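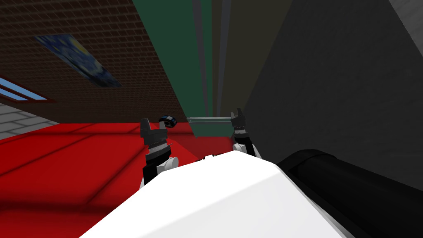 Slide 2: Where the minutes go

Thanks, Aiguo Feng, for the slot. Keep the thanks short, they want lunch.

Ask for hands: who here opened the minutes of the last meeting they sat in? Wait. Don't rescue them.

The claim we keep hearing at Gundisstead is that written minutes make a team remember its decisions. I don't buy it yet. We have more than 300 sets on the shared drive, and I went looking for one decision, the Brudus pricing one. Found it in two places, with two different answers.

Slide 3: The Zulent trial

Eight teams, one template. Everyone said it helped. Well, we asked them the week it started - of course they did. Ask again in April and I'll listen.

Don't read the quote on the slide. Let them read it.

Slide 4: What I'd try

One line per decision, with a name and a date next to it. Limit of 100 words for the whole meeting. Lu office thinks this is too short. Maybe. I'd like to see them show me what got lost.

If someone brings up legal, say board meetings are a separate matter and move on.

Questions, then stop on time.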